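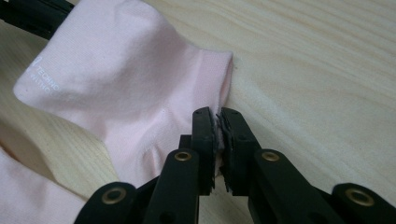

Vetmont League Defensive Line Charting Data

README and data card

Summary

This package contains snap-level charting records for defensive linemen in the Vetmont League, a regional amateur football competition played under eleven-player rules. The records cover 23 games and 2,239 defensive snaps. Each snap record states which linemen were on the field, where each of them lined up, and how the play ended. A separate table lists the 44 linemen who appeared in at least one charted game.

The package is published by the Breathnach Football Records Office. It is intended for coaches, students of the game, and researchers who work with participation data at levels of play where official snap counts are not kept.

Release date: Sunday, January 5, 2020
Data maintainer: Aisling Brennan
Charting supervisor: Eimear Buckley

Contents of the package

games.csv - one row per game, with home team, away team, field surface, quarter length, and final score.

snaps.csv - one row per defensive snap, with down, distance, field position, front, and result.

participation.csv - one row per lineman per snap, with alignment and stance.

players.csv - one row per lineman, with listed position, listed height and weight, and seasons of league experience.

recheck.csv - the second set of charts used to measure agreement between charters.

codes.txt - the full list of codes for fronts, alignments, and results.

All files use UTF-8 text with commas as separators. The first row of each file gives the column names. Missing values are left blank. A zero is always a true zero.

Source of the records

The records were charted from sideline and end zone video supplied by the member clubs. Charting was carried out in Undero, the office's internal charting program, and exported at the close of each game file. No automated tracking was used. All alignments were entered by hand after the charter had viewed the snap from both angles, where both were available.

Clubs submitted video under the league's film exchange rule, and games for which neither club supplied a usable end zone angle were left out. This affects the early part of the schedule more than the late part. Two clubs did not begin filming from the end zone until the second half of August, and their opening games are therefore missing.

The video itself is not part of this release and cannot be supplied on request. It remains the property of the clubs.

Definitions

Defensive snap. Any play from scrimmage that was not wiped out by a penalty before the snap. Plays called back after the snap are kept and marked with a 1 in the column called nullified. Kneel-downs and spikes are kept. Kicks, punts, and extra point attempts are excluded, including fakes.

Lineman. A player who was in a three-point or four-point stance at the snap, or who stood within one yard of the line of scrimmage and is listed by the club at end, tackle, or nose tackle. Outside linebackers who put a hand on the ground are counted for that snap only and carry the value OLB in the column called listed_position.

Alignment. The position of the lineman relative to the nearest offensive player, recorded with the usual numbering from 0 (head up on the center) to 9 (outside the tight end). Shades inside a player are marked with an i. Where the charter could not decide between two neighboring alignments, the inside value was entered and the column called align_unsure was set to 1.

Front. The number of linemen on the field and the general spacing of the group. The office uses a short list of fronts. Clubs often have their own names for the same picture, and no attempt has been made to reproduce club terms.

Result. The yards gained or lost, taken from the spot given by the officials. On turnovers the result is the point at which possession changed, with no return yardage added.

Notes on nose tackle records

Users of earlier releases asked for clearer treatment of the nose tackle position, and the rules were tightened for this version. A player is now recorded as a nose tackle on a snap only if he lined up at 0 or at either shade of the center, and only if there was an odd number of linemen on the field. In even fronts the same player is recorded as a tackle, whatever his listed position.

The change has a noticeable effect on season totals. Several clubs in the league use one heavy player as the nose in their base front and leave him on the field as a shaded tackle on passing downs. Under the former rule he was given a nose tackle snap in both cases. Totals from this release should not be set beside totals from previous releases without first applying the new rule to the older files. The old value is kept in the column called nose_former for those who need it.

Rotations are recorded as they occurred. A player who left the field for a single play and returned is shown as absent for that play. Injuries are not recorded, and absence from a snap should not be read as evidence of one.

Agreement between charters

A sample of 800 snaps was charted a second time by a different charter who had no access to the first chart. The sample was drawn at random within each game, so that every game is represented. Both charts are given in recheck.csv in full.

Disagreements were reviewed by Eimear Buckley, whose decision was entered in the main files. The first and second entries in recheck.csv were left as they were made. Most disagreements concerned the difference between a 4i and a 4, or between a 2 and a 2i, on plays where the end zone camera was placed off center. Charters seldom differed on who was on the field. Jersey numbers were harder to read at Gratness Park, where the late games are played under older lights, and users may wish to treat participation in those games with additional care. They are marked in games.csv in the column called low_light.

Privacy

Players are adults who have signed the league participation form. Names are not included. Each player has a code made up of a club letter and a random number, and the code stays the same across games within this release. The codes were drawn again for this version and do not match those used in earlier files.

Listed height has been rounded to the nearest inch and listed weight to the nearest ten pounds. Users are asked not to attempt to identify individual players from rosters, game programs, or published photographs. A player who wishes to have his records removed may write to the office through his club.

Suitable uses

The data may be used to study how clubs rotate their linemen, how fronts change with down and distance, and how workload is shared over the course of a game. It has also been used in coaching classes as practice material for reading fronts.

Unsuitable uses

The data should not be used to rank players. There is no measure of how well a lineman carried out his assignment, and a good play by one man often shows up in the record only as a short gain for the offense. The files should also not be used for wagering, or to make decisions on a player's medical fitness.

Results from this league should not be carried over to college or professional play. Rosters are small, many players appear on both sides of the ball, and quarter length differs between fields. The value in the column called quarter_minutes should be checked before any comparison of snap totals from one game to another.

Known problems

Down and distance are missing for a small group of snaps on which the video began late. The affected rows have blank cells in both columns, but participation was complete enough to keep.

In one game the two clubs wore jerseys of a similar dark color during the first half. The linemen have been checked twice, but alignment of the outermost player may be less reliable there.

Field position is given to the nearest yard. On fields without hash marks it was estimated from the yard lines and the position of the chain crew, and the column called spot_estimated is set to 1.

Changes in this version

Nose tackle rule revised as described above.
Stance column added to participation.csv.
Quarter length moved from snaps.csv to games.csv.
Player codes redrawn.
Duplicate rows removed from the overtime periods.

Terms of use

The package may be copied and used without charge for teaching, coaching, and research. Published work should name the Breathnach Football Records Office and give the release date. Altered versions may be passed on provided that the changes are listed and this file is included.

Corrections

Reports of errors should be addressed to Aisling Brennan at the records office and should give the game code, the snap number, and the value believed to be wrong. Corrections accepted by the office are held for the next release - files already published are not altered.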